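Winter coats, or how I lost the whole of my day off

20/02/2004

I told myself I would only do the hall closet. That was the plan, and I wrote it on the back of an envelope and everything. Hall closet, then coffee, then maybe finish the library book that's already overdue. Anyone who has ever owned a hall closet knows how that went.

By lunchtime the bed was buried. I do all my sorting on the bed in the spare room (the one with the lavender sheets my sister talked me into, and which I have come around to) because it's the only flat surface in this place big enough, and because if I sort things onto the floor I step over them for a week. If it's on the bed it has to be dealt with before anyone can sleep there, and my mother-in-law is coming, so there's my deadline.

So, coats. We are a family of 4 and I could not possibly tell you how we came to own this many coats. Nobody here bought them on purpose! They come from cousins, from the church sale, from that one December when everybody's aunt had the same idea. Some of them still had mittens in the pockets. One had a half-eaten granola bar that I would put at a year old, maybe more.

My system, if you want to call it that, goes like this. I lay each coat out flat, front side up. I do the zipper all the way up and all the way down, twice, because a zipper will behave itself once just to fool you. Then pockets. Then I look at the cuffs, and the cuffs are where I really make up my mind.

I learned the cuff thing from Kam-wah Cheung, who ran the alterations counter at Chuang when I worked there the summer before college. She could pick up a coat by the sleeve and tell you whether it had another winter in it before you'd even found the hanger. The body of a kid's coat hardly ever wears out, she used to say, they grow too fast. The wrists take all of it. Wrists get chewed on and wiped across noses and dragged through the gravy.
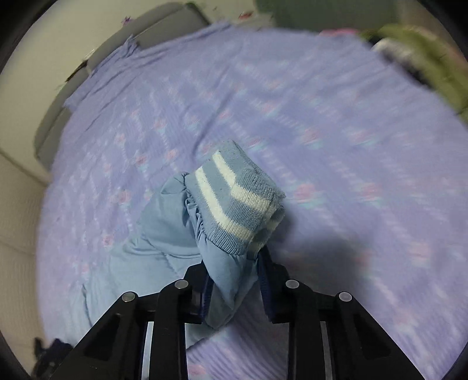
I was ready to be ruthless, and then I got to the little light blue puffy one and sat down on the edge of the bed for a good long while. It's a sweet coat. Quilted all over, with knitted cuffs that have two white stripes going around, and I had forgotten about the stripes completely. The cuffs have gone a bit fuzzy at the rim and there's lint caught in them, but the ribbing is still nice. I've seen much worse go out the door with a child inside it.

Fuzz is fixable, anyway. I have one of those little battery shavers, a Zikach, that I bought for a sweater and now use on everything that holds still. The trick is to pull the knit snug over something round first. I use a jelly jar. If you go at a cuff while it's all floppy the blades catch, and then you have a hole, and then you have a craft project. Go slowly, empty the little fuzz drawer, go over it again. For the specks I just use tape wrapped backwards around my fingers. I own a proper lint roller, but it lives wherever the good scissors live, and I haven't seen either of them since we moved.

Washing puffy coats is the part I used to be scared of. I ruined one years ago, a really good one, when all the filling went off and sat in one corner like a wet sock. Now I do them one at a time on cold with half the soap I think I need, and then a long, long stretch in the dryer on low with a couple of clean tennis balls. 90 minutes, usually, and I stop it every so often to pull the lumps apart with my fingers. It sounds like somebody is moving furniture down there. The dog hates it.

My husband thinks I should just bag the lot and be done. He did offer to drive them over to the Derkutau thrift store, which was nice of him, except I know perfectly well he'd stop for donuts and the bags would ride around in the trunk until spring. And I don't like giving away things that are grubby. Somebody has to stand at a table and sort all that, and I've been the somebody. It takes me one evening to make a coat look loved, so I may as well.

The keepers are going in those flat Atel bags that slide under the bed. I was suspicious of them at first but they do zip, and they don't smell like a shower curtain anymore if you air them out on the porch for a night. I do NOT squash puffy coats down with the vacuum kind. They never quite come back, they just look tired. Fold the sleeves in across the front, fold once at the waist, and lay the heavy ones on the bottom.

I put a scrap of paper in the top of each bag with the sizes on it. Last year I wrote "blue, small" on one of them, and believe me, that was no help to anyone in this house.

Still to do: snow pants, the hat basket, and a single boot I can't find a partner for. If one of you has it from the sledding party, it's brown with a red lace, and I'd love to have it back before the mother-in-law gets here and trips over the other one.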